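Clearing a cluttered table: tips borrowed from a robot

Most advice on tidying a table is written by people whose tables are already tidy. What follows comes from a different quarter. For the best part of a year I have been helping with a study of how a gripper learns to clear household clutter, and the work consists largely of picking up other people's rubbish with two fingers, slowly, so that a machine can learn to do it badly by itself. A fair amount of it has rubbed off on my own kitchen.

The method, briefly. A person holds the gripper by hand and clears a table one object at a time. A camera on the gripper records what the fingers meet. We did 500 of these clearances, in bedrooms, kitchens and one very narrow hallway, and the software (Tulov, named after nothing anyone can remember) was trained on the lot. Then an arm with the same fingers was given tables it had never seen. Wubit Tamiru ran the trials and Getachew Mekonnen kept the tally, in pencil.

Start with whatever has clear space either side

In the first version everyone worked from left to right, like reading. Tulov learned this faithfully and spent its days ploughing through one thing to get at another. In the second version we were told to take whichever object had room for a finger on both sides, wherever it happened to be. The arm dropped far fewer things after that.

It works just as well with hands. Look for the item you can lift without touching its neighbours, take it, then look again. The pile rearranges itself as you go and something else usually comes free. My teenage son calls this "doing the easy ones first" and considers it cheating.

Round things before flat things

An orange rolls if you so much as breathe on the table, so get it into a bowl before you start sliding anything about. Flat things such as phones will wait. They are also the hardest to pick up with two fingers, so the study left them until there was space to come in low from the side. At home, slide a flat thing to the edge of the table and take it from there. This also saves your fingernails.

Line up, then close

Faith Mohamedi noticed that the good clearances all had a pause in them. The hand stopped just short, squared up to the object, and only then went in. The bad ones arrived already closing. She asked everybody to hold still for a moment with the fingers open before each grasp, and the recordings from then on were much more use to Tulov.
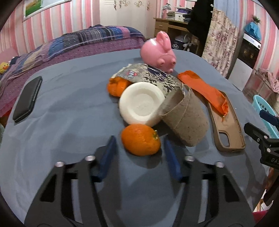 Lining up on the nearer of two oranges. The pig will have to wait its turn.

I have since tried the pause on wine glasses, eggs and a shelf of my mother-in-law's china. It adds next to nothing to the job and I have not had to buy glue lately.

Leave the wrappers till you know what's under them

A crumpled snack wrapper is a terrible thing to a machine. It changes shape when touched, it shines, and it hides the edge of whatever it is lying on. Tulov went through a stage of grabbing wrappers with great confidence and bringing up air. Abenezer Mamo's answer was to pinch the highest crease and lift straight up, no dragging. Drag one and you take the neighbours with it.

The same goes for netting from fruit. Pick it up by one end, let it hang, and see what comes along. Something always comes along.

Give everything a place to go before you lift it

The dullest finding, and I suspect the most useful. In early September we had 20 clearances with no box set out beforehand. People picked things up, looked about, and put them down again on the same table. The software learned this too, and for a week we had an arm that moved clutter from the right to the left and stopped, apparently satisfied. I recognised my own technique at once.

Now there are two tubs out before anyone starts, one for keeping and one for the bin. Anything you can't decide on goes in the keeping tub and you argue about it later, over tea.

Stop at 7

Kiros Abdella found that people's handling got sloppy after seven tables in a row, and Tulov picked up the sloppiness along with everything else. We now break there, whatever the clock says. If you are doing a whole house, I would break sooner, and I would not leave the kitchen till last.

How good is it?

On clutter it hasn't met before, the arm now clears most tables with a dropped item or two. It still can't manage a sheet of paper lying flat, or keys. It takes about 5 times as long as I do, though it has never once stopped halfway to read an old receipt.

Wubit is starting on cutlery drawers next. If you have a tip for getting a whisk out of one, the comments are open.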